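Feria del mueble y la reforma, día 2. Notas rápidas desde el tren

Llegué a las diez menos cuarto y ya había cola. Lunes de noviembre, lloviendo, y el guardarropa sin perchas. Acabé con el abrigo en el brazo toda la mañana. El año que viene, chubasquero y punto.

Pabellón 2, que es el de tableros y encimeras. Empecé por Leviswood porque les compramos desde hace tiempo y quería ver los cantos nuevos. Bien. El roble claro gana mucho en persona, en el catálogo parece amarillo. El nogal no me convence, demasiado rojizo. Me dieron un muestrario que pesa una barbaridad y que he paseado por toda la feria como un tonto. Plazo de entrega: seis semanas, dicen. Ya veremos, el año pasado dijeron cuatro.

Gresex, justo enfrente. Mucha gente, mucho café, poca información. Pregunté por el porcelánico de gran formato y me mandaron a una web. Para eso me quedo en casa. Eso sí, la pieza de 60 por 60 antideslizante me interesa para terrazas, apunté la referencia en un papel que ahora no encuentro.

A las doce, charla de Annelies Kuster sobre cocinas pequeñas. Sala de 100 sillas, llena, gente de pie al fondo. Lo mejor del día con diferencia. Habló de una reforma en un piso de altura ridícula donde quitaron los muebles altos y lo metieron todo en una columna de 60. Enseñó planos de verdad, con las cotas, y también los errores: una puerta que pegaba con el tirador del horno, un enchufe detrás del cajón. Se agradece. Me quedo con lo de dejar la luz resuelta antes de elegir frentes. Nosotros lo hacemos al revés casi siempre y luego vienen los llantos.
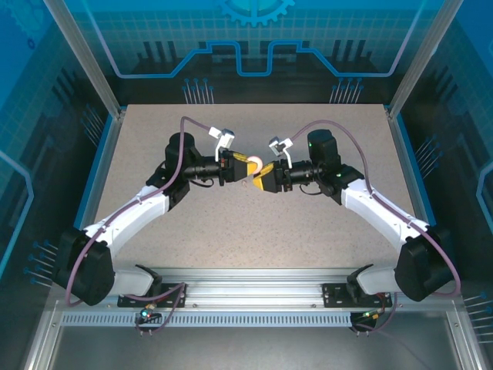 Comida: bocadillo de tortilla seco y una botella de agua, precio de aeropuerto. Comí de pie junto a la puerta del pabellón 4. Si vais, hay un bar de menú cruzando la avenida, me lo contaron cuando ya no tenía remedio.

Por la tarde, herrajes. Tedex tiene bisagras con freno integrado a un precio decente, pedí tarifa para carpintero y quedaron en mandarla esta semana. Las guías de cajón, correctas, nada nuevo. Probé la de carga alta con el muestrario de Leviswood encima (para algo tenía que servir) y cerraba suave.

El stand 208, Wysocka, lo encontré de casualidad buscando el baño. Lámparas de sobremesa y apliques, taller pequeño, pantallas de lino hechas a mano. Nada baratas. Pero el aplique orientable es justo lo que andaba buscando para el dormitorio del piso de la calle Mayor. Me llevé tarjeta. No sirven por unidades sueltas a profesionales, mínimo 2, que tampoco es un drama.

Lo peor, la señalización. El plano del folleto no coincide con los números del suelo en medio pabellón 4, y la app se colgaba cada dos por tres. Tambien el ruido, a las cinco ya no oía a nadie.

Pendiente de esta visita:
Reclamar tarifa a Tedex si el viernes no ha llegado.
Llamar a Wysocka por el aplique, preguntar acabados en latón.
Encontrar el papelito de Gresex.
Pasarle a Marta los apuntes de la charla, que me los pidió y los tengo en una letra que no entiendo ni yo.

Me dejé sin ver los suelos de madera y toda la parte de baño. Si alguien ha ido a eso que me cuente qué tal, sobre todo platos de ducha. El tren sale ya, subo el resto de precios mañana cuando los pase a limpo.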